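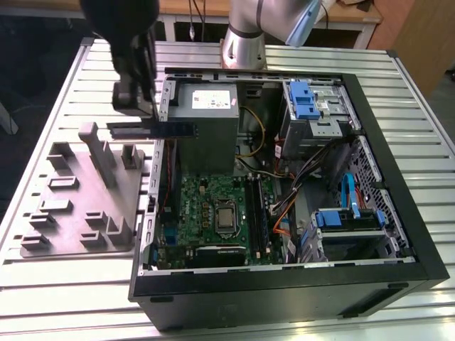
Okay, so the ticket title says "PC turns itself off at night," and I want to fix that right away, because it does it in the daytime too. I've been calling it the night thing since it first happened to me at bedtime and the name stuck. I run the schedule and the newsletter for a little choir, and all of our sheet music scans live on this one desktop, which runs the Komero backup program every evening. Somewhere in the middle of the backup, the screen goes black and the whole machine is off. No blue screen, no message, no beep. It's a plain black tower, and it's lying on its side with the side panel off, so if you need me to look at anything in there just say the word and I'll go look!

Ticket opened August 25, 2024
Product: Komero desktop backup
Status: Open, waiting on customer (that's me, sorry)

What I've noticed so far, in the order I noticed it:

The shutdown comes when the backup gets to the big folder, the one with the scanned scores. It has 298 files in it and some of them are huge, because whoever scanned the older books (me, in December, with a head cold) left the scanner on the highest setting. Small folders go through fine. I can run the email folder over and over and the PC just sits there humming like nothing is wrong.

It also happened once with Komero closed. I was exporting a video of the spring concert for one of our altos and it went off at 25 percent. So I have a feeling this isn't your program's fault at all, but you folks were nice to me last time and I didn't know who else to ask.

When it goes off, the power button does nothing at first. I have to flip the switch on the back, wait a bit, flip it on again, and then it starts. Windows tells me it wasn't shut down properly, which, yes, I know.

Reply from Chalerm Thaweesak, support:

Thanks for all the detail. An instant power-off under load with nothing on screen usually means heat or power, and having to flip the rear switch before it will start makes me lean toward power. Please open Event Viewer, go to Windows Logs, then System, and look for Kernel-Power entries. Let me know the event ID and whether anything is listed in the minute before it. Could you also tell me what the PC is plugged into? In the meantime, please pause the scheduled job in Komero so it doesn't keep getting cut off partway.

My reply:

Found it! Event 41, Kernel-Power, 7 of them. Nothing right before any of them except the usual chatter about the network and the time service. I paused the schedule like you said. It took me a while to find the pause button because I was looking under Settings and it's on the main page — maybe pass that along to whoever draws the buttons.

As for what it's plugged into, you're going to laugh. It's an old Bundale power strip behind the filing cabinet, and when I crawled back there I found that the laminator and the space heater are on it too. The heater has a thermostat and comes on by itself when the room cools off. In August! My office is in a basement, it's chilly down there all year.

Reply from Chalerm Thaweesak, support:

Please move the PC to a wall outlet by itself and run the scores folder manually. A space heater should always have its own wall outlet and never go on a strip, so please move that as well, and stop using the strip if the plastic looks brown or feels warm. If the PC still shuts off on the wall outlet, the power supply is the next suspect and I'd have a local shop test it.

My reply:

Heater is on the far wall now, laminator is unplugged, and the Bundale strip is in the trash because one corner of it had gone a sort of tea color. Yikes. PC is straight into the wall.

Ran the scores folder and it went all the way through. Then I ran it again, because I didn't believe it. Then I did the concert video, start to finish. I've got 4 clean runs now and no new event 41s in the log.

One leftover question. Komero shows a yellow triangle next to two of the old backups, the ones from when the power kept dropping. Can I delete those, or will that mess up the good ones? I don't want to touch anything until you tell me.

Reply from Chalerm Thaweesak, support:

Good news all around. Don't delete them by hand. Right-click each one, choose Verify, and if it comes back incomplete, choose Remove from the same menu. I'll leave the ticket open until you've done that.

My reply:

Both came back incomplete and both are removed. Schedule is turned back on for tonight.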